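Do you need special tubs for dry goods? Mostly no

Every few months somebody forwards me a list of storage tips, and most of them want you to buy something. I have run a shared kitchen long enough to doubt the lot.

Take rice in with the flour. Supposedly it keeps the flour dry. I tried it for a whole December and got flour with rice in it.

Bay leaves against weevils? Mireille Caron swears by them. She also sieves her flour before every bake, so I know which of the two I'd credit. Freezing new flour for a few days is duller and has a better case behind it.
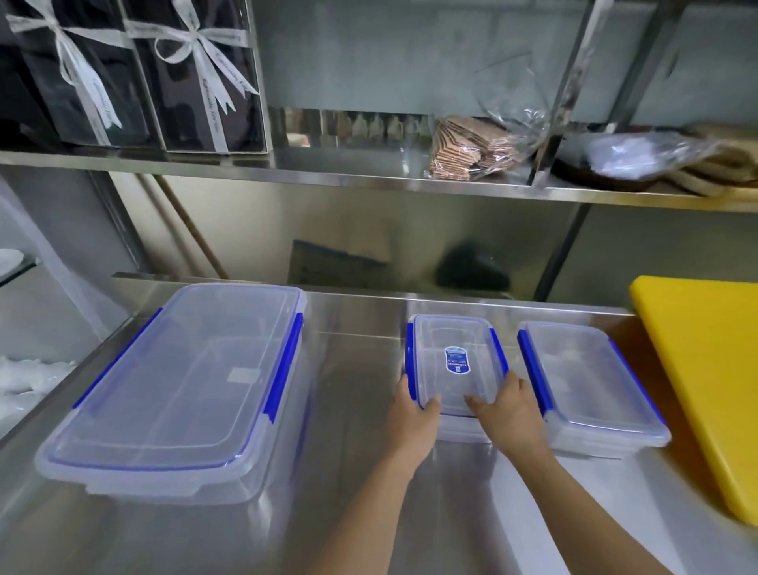 Kitchen Team, Dönmez House

Clip lids are fine, as far as they go. I'd still test one before trusting it with anything. Put in a sheet of kitchen paper, shut the lid, hold the box under the tap for 20 seconds and look at the paper. The makers' word "airtight" covers a lot of ground.

Don't wash the seals in the dishwasher if you can lift them out. Warm water and an old toothbrush will do, and let them dry overnight - a damp seal goes musty quickly.

Vacuum pumps I can't recommend. Bethel Ejigu lent me her Flundex and I used it on coffee, nuts and crackers. The crackers stayed crisp for up to 5 days longer, perhaps. The coffee tasted the same to me.

Date labels do work, dull as they are. Write the day you opened the packet and stick it on the side, where you'll see it when the boxes are stacked.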